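Energy drinks are chasing gamers now, and the kids are watching.

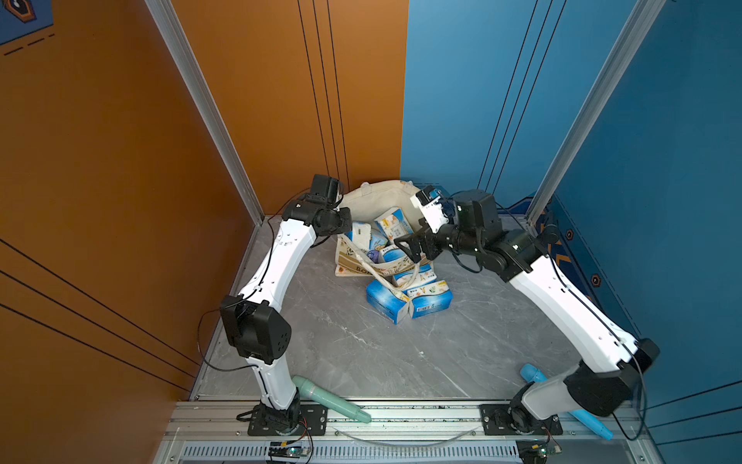

By Colton Vachon

Dellix pays streamers to keep a can on the desk. So does Maletti. No ad label, mostly – just a sip between rounds. I sat through 11 streams in January. Five never said they were sponsored.

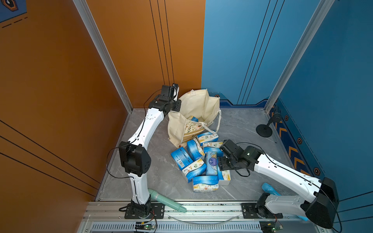
Setari goes further. Free cases, a discount code, a tournament for 600 high schoolers. Parents I talked to had no idea. "He said it was like soda," one mom told me. Its not. Two cans and he was up til 4 a.m.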